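À Brodier, les ardoises blanches se refont une beauté et la boutique de prêt fait salle comble

L'atelier de prêt de Brodier a rouvert en mai, et quelle réouverture ! Dès 9 heures, il y avait déjà du monde devant la porte, des sacs plein les bras, pour rapporter les porte-blocs effaçables empruntés pendant l'hiver et repartir avec un modèle tout propre. Écoles, clubs de marche, chorales, un loueur de vélos, deux fleuristes : on croise de tout au comptoir, et c'est bien ce qui fait le charme de l'endroit.

Pour ceux qui ne connaissent pas encore, le principe est simple. On emprunte une planchette à pince dont la surface s'efface, on écrit dessus au feutre, on la garde aussi longtemps qu'on en a besoin, puis on la rend. Glenys Sayce a lancé le service avec 30 exemplaires récupérés dans une école qui fermait. Le stock compte aujourd'hui 402 planchettes, rangées par format dans l'ancienne réserve de la mercerie Prydderch, et il en manque encore en période de kermesses.

La nouveauté de cette saison, c'est l'établi de nettoyage, installé juste à côté du comptoir. Jusqu'ici, tout se passait dans l'arrière-boutique et les planchettes revenaient parfois avec un voile gris laissé par des mois de listes et de plans de table. Désormais, on nettoie devant tout le monde, et chacun peut venir essayer sur sa propre ardoise. Le matériel tient dans un tiroir : un chiffon souple, une éponge à deux matières, un vaporisateur d'eau. Pas besoin de davantage, assure Mared Mathias, qui tient l'établi le matin et qui a un coup de poignet à faire pâlir d'envie n'importe quel maître d'école.

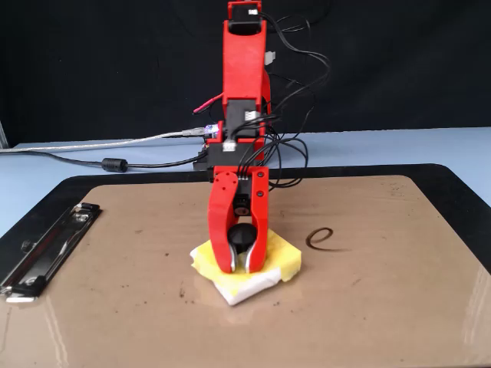 Sa méthode, elle l'explique volontiers à qui veut l'entendre. On plie le chiffon plutôt deux fois qu'une, pour avoir un tampon bien épais sous la main. On commence par le haut, on descend en bandes qui se chevauchent un peu, et on retourne le tissu dès qu'il se charge d'encre. Surtout, on ne tourne pas en rond : c'est comme ça qu'on étale le feutre sur toute la surface et qu'on se retrouve avec une belle ardoise uniformément bleuâtre (l'auteur de ces lignes en a fait l'expérience, sous les rires de la file d'attente).

Les mots écrits depuis longtemps demandent un peu plus de patience. Le truc de l'établi, c'est de repasser sur les lettres avec un feutre effaçable neuf, d'attendre quelques secondes et d'essuyer dans la foulée. L'encre fraîche emporte l'ancienne, ou du moins une bonne partie. Une petite fille venue avec la planchette de son club de natation n'en revenait pas : le nom de l'ancienne capitaine, inscrit tout en haut depuis deux étés, est parti en trois passages !

Côté produits, la maison reste sobre. Un flacon de Zallo est posé sur l'étagère pour les cas difficiles, mais il sort rarement. Glenys Sayce préfère l'eau, en très petite quantité, vaporisée sur le chiffon et jamais directement sur la planchette, pour éviter qu'elle ne file sous le cadre ou dans la charnière de la pince. Elle déconseille aussi les éponges à récurer, même sur un coin, même « juste pour voir ». Une surface rayée retient l'encre, et il n'y a plus grand-chose à faire ensuite.

L'ambiance, elle, vaut le détour à elle seule. On vient rendre une ardoise et on reste une heure à comparer les feutres, à raconter le vide-grenier, à déchiffrer les listes de courses oubliées par l'emprunteur précédent. Une recette de soupe au cresson retrouvée sur un grand format a même été recopiée et punaisée près de la caisse, avec un mot pour remercier la personne qui l'avait laissée. Elle est délicieuse, soit dit en passant, à condition de doubler les pommes de terre.

Le prêt reste gratuit pour les écoles et les associations de la commune. Une caution est demandée aux autres, rendue intégralement au retour, même si la planchette revient couverte de gribouillis. Le groupe de randonnée Rirkelell, fidèle parmi les fidèles, en a déjà réservé une vingtaine pour ses relevés de sentiers, et la fête de l'été en prendra 100 d'un coup pour les jeux de piste. Mieux vaut donc s'inscrire tôt.

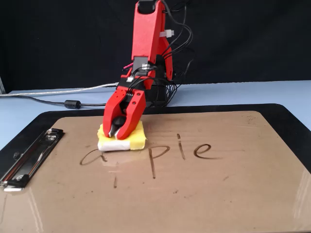 Faut-il nettoyer sa planchette avant de la rapporter ?

Un simple coup de chiffon suffit, pour que l'encre n'ait pas le temps de s'incruster ; l'équipe de l'établi se charge du reste. Si des traces résistent, laissez-les telles quelles et signalez-les au comptoir.

L'établi est ouvert tous les matins jusqu'à midi, entrée par la cour. Les planchettes personnelles sont les bienvenues, tout comme les vieux tee-shirts en coton, qui feront d'excellents chiffons. Les feutres à sec peuvent être déposés dans le bac près de la porte. Prochain arrivage de petits formats avant la fin du mois, avec un lot de pinces de rechange pour celles qui ne serrent plus.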